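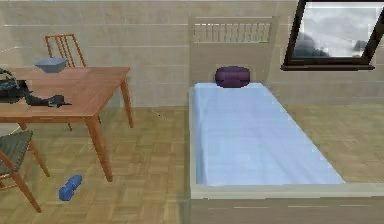
Gripper keeps bumping the bowl when I teleoperate in sim

I'm recording demos in the bedroom/dining scene, driving the arm by remote to pick up the gray bowl on the table. Out of 50 tries I've kept 7. I come in too fast every time! Any tips?

Shahzad Hayat
Turn your motion scaling way down for the last bit (I use 2 different speeds, one on each button). Also come in from above and grab the rim, don't slide across the wood. My keepers doubled in a day.

Plerik
same problem here, following

Wollwood
Try a side camera view, depth is hard to judge from one angle.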